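Robotics > Faults and Safety > Chapter 4
Reading time: 2 minutes

Chapter 4: When the Wiper Won't Stop

On 4 Jan 2026 a Skotora table-cleaning arm rubbed the same patch of varnish for 73 minutes, and what a wonderful fault it is to learn from! Its pressure sensor had stuck, so the arm kept reading "dirt still here" and pushed harder. Chinyere Olatunji, who led the repair, began by watching how people do the job: one hand wiping, the other flat on the wood, a dab of white cream waiting close by. Try it yourself before you read on (you'll be surprised how much your fingers tell you).
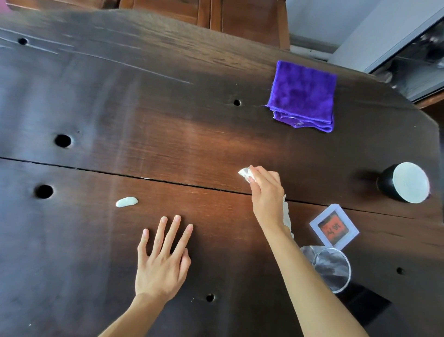 4.1 The Stuck Sensor

A sensor that fails loudly is easy to find. Skotora's kept sending a steady, believable number.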